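Where the Robots Learn to Pack a School Bag

2023-05-17

214 shares | 38 comments

I got to the Chidiac building early, which almost never happens to me, and so I had time to stand in the parking lot with a paper cup of coffee and read the sign for the open day twice. It promised tours, two talks, and "bags, all day." I had assumed the bags were something they handed out at the door. (They did hand one out, with a pen and a water bottle in it, and I've been using the pen ever since.)

The bags on the sign turned out to be the ones upstairs. Fosard, the company that rents the second floor, has spent the spring teaching pairs of robot arms to handle ordinary backpacks, the kind that come home from school with half a sandwich in them. If you've ever watched a child try to get a folder into a full one, you'll know it's a fair-sized problem. Cloth sags, straps wander off, and zippers are never quite where your hand thinks they'll be. A cardboard box stays a box when you pick it up, but a backpack has its own ideas!
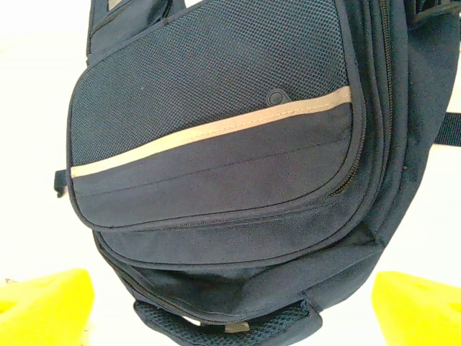

Two arms and a marble tabletop

The work stations are smaller than I had pictured, each one a walled-in table with a white marble pattern on top, the sort of thing you might see in a nice kitchen. Two arms are bolted to a metal rail along the front edge, and purple cables loop off them in big lazy curves. My guide, a soft-spoken engineer who had clearly given the same talk several times that morning and still seemed to enjoy it, told us the project is called Illon and that the group has 1,560 practice runs saved so far. They go back through them in the afternoons, she said, usually with snacks.

We stood behind a strip of tape on the floor, all of us leaning a little farther over it than we were supposed to, and the room got quiet in the way a room does when a toddler is carrying something breakable. One man near me had brought his two daughters, who had been promised robots and were, I think, expecting legs. They came around quickly. The younger one wanted to know if the arms had names, and was told they were called left and right, and she thought that over for a good while and suggested better ones.

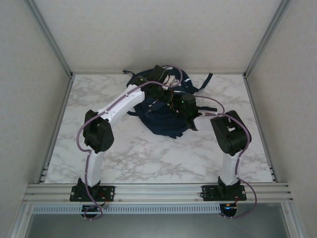
What I hadn't expected was how much of the conversation would be about patience. Our guide talked about grip the way my grandmother talked about pie dough, with her hands moving the whole time. Squeeze too hard and you drag the whole bag along with you; too soft and the fabric slides off. She let us try it ourselves at a side table, using kitchen tongs in each hand and a backpack somebody had filled with towels. I am sorry to report that I needed several minutes to open one zipper, and that the older daughter beat me easily.

Lunch was in the hallway, sandwiches and a very good potato salad from Tastelo, the café downstairs, and I fell into talking with a retired school bus driver who had come because he lives across the street. He had strong feelings about backpacks. He thought they'd gotten heavier every year he drove, and he wanted to know if a robot could be taught to find a lost mitten. Our guide, passing by with a plate, said mittens were on a list. I couldn't tell if she was kidding, and he wrote it down either way.

The afternoon session went back to the same tables, with more people squeezed in behind the tape. I got a spot by the window and stayed for most of it, well past the time I had told my editor I would be home and typing. 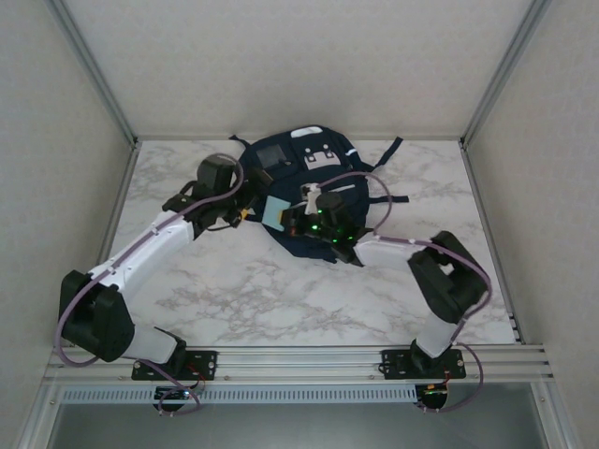
By the Sunday Pages staff writer | Features

There was a talk at the end, in a room with 36 folding chairs and more people than that, and it was a pleasantly plain one. Fosard's team would like arms like these to help out someday in places where people pack and unpack the same things all day long, school supply drives being the one they mentioned most. They were careful about dates and wouldn't give any, even when the bus driver asked a second time. Somebody else asked about wet umbrellas, and that set off a side discussion that carried on out to the elevator.

Chidiac plans to open its doors again in the fall, and the tour is free, though you do have to sign up at the front desk and the parking lot fills early. Ask to go up to the second floor first, before the line gets long, and save room for the potato salad.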